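Undgate Neighbours' Newsletter
Home | What's on | Kitchen | Lunch club | Back issues | Contact

KITCHEN NEWS – drinks, the fridge, and a plea about tops

Quick one from me this month as the oven man is coming at half past and I've still got the tea towels to bring in. Kitchen things only. Kulsoom Butt has the hall bookings further down.

So – the fridge. After the November supper we said we'd get the lower part sorted and at last we have. Dilek Karaca and I went through it shelf by shelf, drawers out, washed in the sink, dried, back in. Three jars of mint sauce. Why. If one of them was yours it has gone, sorry. Same goes for the tub with no name on it, which neither of us wanted to open.

The clear drawer at the bottom is now for cold drinks and nothing else. No salad, no half lemons, no cheese in a bit of foil. Drinks. Lie them down if they're full and tightly shut, stand them in the door if they've been opened. Tea with the yellow cap goes in there too, people keep leaving it out on the side and then asking why it's warm.

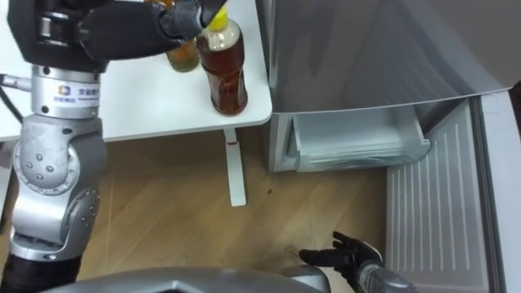 Bottled tea by the open fridge, bottom drawer pulled out.

Please slide the drawer right in before you shut the door. If it's sticking out even a little the door doesn't meet properly, and it looks shut, and then it isn't. We lost a whole trifle that way in the autumn and Serpil Demirtaş has not forgotten it. She made the trifle.

Pull the drawer from the middle of the lip as well, not the corner. It's only plastic. A new one from Stivatex is more than any of us want to spend and you wait weeks.

Money, while I'm on it. The drinks kitty stood at £17 after the last lunch, so we can do one more shop before anyone has to be asked. Nevzat Çetinkaya is going to the cash and carry on the Tuesday, tell him by the weekend if there's something you'd like. Within reason. He has a small car.

Now the white table. I know it's handy, right there next to the fridge, and everybody puts their bags on it. Bags have been on the bus floor. Could we keep it for food and drink only, hooks are by the back door and there's plenty of them. Wipe it down when you finish, warm water and a drop of washing up liquid, then a dry cloth. No scouring pads please, and no cutting straight onto it, the boards are in the tall cupboard behind the trays. 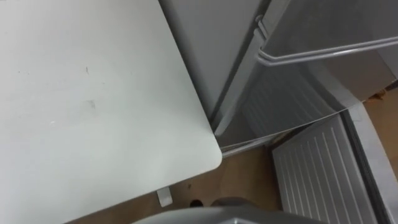
Ayantu Dinsa has found a cream cleaner which she swears by and has left a bottle under the sink with her name on it. You're welcome to use it but go gently and rinse well after. She says leave it on for a minute before you wipe, I've never had the patience. Try it on the greasy patch by the cooker as well if you've time, I had a go on Friday and got half of it.

Sticky rings are mostly from the sweet drinks, so if you pour over the table then put a tray underneath. There are 2 trays. There used to be more, if you've borrowed one for a party then we'd love it back, no questions.

Tops. Last thing and then I really must go. When you put a bottle back, put its own top back on and screw it down. Somebody's been popping them on loose, and I got a sleeve full of cold tea in front of the whole Hirau group, who were very nice about it. Write the date you opened it on a bit of masking tape – tape and pen are in the drawer under the kettle. Anything open more than a few days gets poured away at the Monday clear-out, full or not.

And at the end of a session would whoever is last out have a look at the table and put any bottles still standing there in the fridge. It takes a minute. Empties rinsed and in the green bin outside, not the one in the kitchen, wich is for food scraps.
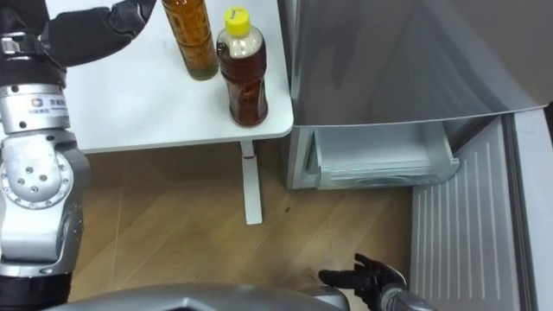 WANTED FOR THE KITCHEN

Ice cube trays, any size. A jug with a lid that fits. Tea towels, cotton ones, the shiny sort just push the water about. A 200 ml measuring cup as the old one has lost its numbers. Leave things with Dilek on lunch days or in the box by the hatch.

Also someone to share the Thursday wash-up with Serpil, alternate weeks would be fine. She does the radio, you do the drying.

Next kitchen morning is the usual time, bring rubber gloves if you've got your own, ours have all ended up left hands.

Undgate Neighbours' Newsletter, January 2019 | Contact: the kitchen desk, Undgate Hall | © Undgate Neighbours | Back to top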